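3.2 Participants and recruitment

Respondents were drawn from the congregational rolls of two parishes, Cukwood and Drerwood, and from a general community panel kept by the same regional survey office. Invitations were mailed in May to 1,606 adults. Of these, 600 returned a usable first booklet, and 441 of those completed the second booklet as well. The analyses of internal consistency use the larger group. The analyses of stability over time use the smaller one.

No attempt was made to balance the sample by denomination. The parishes differ in character: Cukwood is an older farming district with one main church and a small chapel, while Drerwood has grown quickly and has several congregations that share buildings. The community panel was included so that people with little or no current religious involvement would be represented. Earlier work with the Prayer Habits Inventory relied on people who already attended services, and the range of scores was narrow as a result.

Respondents received no payment. Each booklet came with a stamped return envelope and a covering letter that described the study as a survey of "personal practices and beliefs." The word "prayer" did not appear in the letter. We wanted to avoid discouraging people who do not pray, whose answers were as useful to us as anyone else's.

3.3 Measures

Private Prayer Habits. The Private Prayer Habits (PPH) measure has 14 items and asks how often the respondent prays in particular settings, such as before sleep, while travelling, at meals, or on hearing bad news. Each item is answered on a five-point scale running from "never" to "nearly every time." Items are averaged, so that a person who skips one or two can still be given a score. Booklets with more than three missing PPH items were set aside before the usable booklets were counted.

The items were written to be neutral as to the form of prayer. Respondents in the pilot objected to wording that implied spoken prayer, and several wrote in the margin that they prayed silently or while working. The final wording uses "pray in any way" in the instructions and simply "pray" in the items themselves. Two pilot items on the use of a prayer book were dropped. They were endorsed almost entirely by members of liturgical churches and told us more about affiliation than about habit.

Heydari Centrality Items. Six items from the Heydari set were used to assess how central religion is to the respondent's sense of self. The items are answered on a six-point agreement scale with no neutral midpoint, and two are reverse-worded. We kept the original order. The set was included as a check on convergent validity: a measure of private prayer ought to be related to religious centrality, but the two should be distinguishable. Someone may pray out of long habit and still not regard religion as an important part of who they are.

Attendance. A single item asked how often the respondent had attended a religious service in the past year, other than weddings and funerals. Six response options were offered, from "not at all" to "more than once a week."

Social desirability. A short true-false scale was placed at the end of the booklet. Prayer is approved of in some of the communities we sampled, and self-reports may be coloured by a wish to appear devout. The scale contains no religious content.

Sorting task. Respondents in the community panel who agreed to a home visit also completed a brief sorting task. They were given a stack of printed cards, each naming an everyday activity, and asked to group together those they felt belonged with prayer. The number of groups was left open. The task was meant to show whether people with no religious affiliation place prayer closer to reflective activities, such as keeping a diary or walking alone, or closer to formal ones, such as attending a ceremony. Scoring followed the Tadus procedure, in which a proximity value is worked out for each pair of cards and then averaged within groups of respondents. Only the direction of the averages is reported in this paper, and the individual proximity matrices have been left for separate treatment.

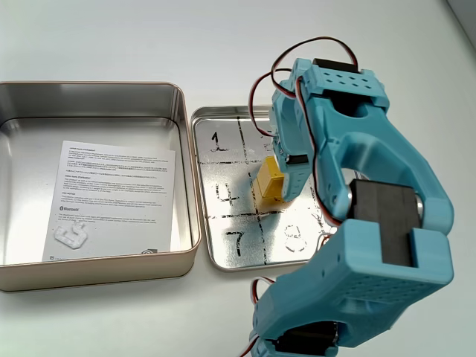

Figure 1. Open metal tin with leaflet, and its lid, marked in a numbered three-by-three grid.

3.4 Procedure

The first booklet took most people less than half an hour to complete. Measures appeared in a fixed order: background questions, PPH, attendance, Heydari items, social desirability. Fixed ordering leaves open the possibility that answers to the PPH influenced answers to the centrality items that followed. We judged this a smaller problem than the clerical errors met in the pilot, where four versions of the booklet were in circulation and some were coded with the wrong key.

The second booklet was mailed six weeks after receipt of the first and contained only the PPH and the attendance item. A reminder card was sent once. Respondents were asked not to consult anyone else in their household when answering, although we had no means of checking whether they complied. In homes where two adults took part, the booklets were mailed in separate envelopes.

Data were entered twice by different coders and the two files compared. Disagreements were settled by going back to the paper booklet. Where a respondent had circled two adjacent options, the lower of the two was entered. Where the options were not adjacent, the item was treated as missing.

3.5 Preliminary analyses

Item distributions were examined first. Most PPH items showed a reasonable spread, but the item on praying at meals was strongly bimodal, with large numbers of respondents choosing "never" or "nearly every time" and very few in between. This pattern held in both parishes and in the community panel. Grace at meals seems to be a household custom that a person either keeps or does not, and frequency options may be poorly suited to it. The item was retained because its removal did not change the ordering of respondents in any important way.

Exploratory factor analysis with oblique rotation suggested two related factors. The first was made up of items on regular, scheduled prayer (on waking, before sleep, at meals). The second took in prayer prompted by events, including illness in the family, bad news and difficult decisions. Correlated factors are to be expected here, as people who pray on a schedule also tend to pray when something goes wrong. The reverse is less true. A fair number of respondents reported praying in times of trouble and hardly ever otherwise, and most of these came from the community panel.

Whether to score the PPH as one scale or two depends on the use to which it is put. For comparisons with attendance and centrality, the single total behaves well and is easier to interpret. For research on coping, the two subscales should be kept apart. A person with a high event-prompted score and a low scheduled score would receive a middling total, and that total would look the same as the one given to someone who prays moderately often in every setting.

Social desirability was weakly related to the scheduled subscale and unrelated to the event-prompted subscale. The relation was somewhat stronger in Drerwood than in Cukwood. We did not correct PPH scores for social desirability in the main analyses. Partial correlations were computed as a check, and the pattern of results reported in Section 4 did not change.

Respondents who failed to return the second booklet were compared with those who did. They were younger and attended services less often, but their PPH scores at the first mailing were similar. The stability estimates in Section 4 should still be read with some caution, particularly for adults with little involvement in organized religion.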